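The organizers of the Pernthorpe qualifier have released the final standings, and our team, Soslow, placed 9th of 80 with 726 points. Csaba Erdős completed the heap exploitation task shortly before the deadline. 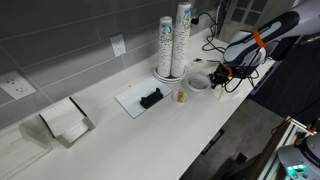 The cryptography category proved more difficult. Mirela Rocha identified a reused nonce early, but the remaining 4 tasks depended on lattice methods — an area in which the team has limited practice. Máté Csonka has agreed to prepare reading material.

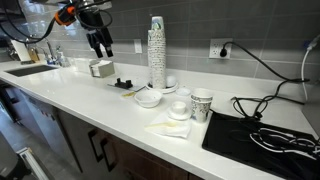
Full solutions will be posted after the organizers close the challenge server. Registration for the September round is open to current members, and requests should be sent to Milagros Panganiban.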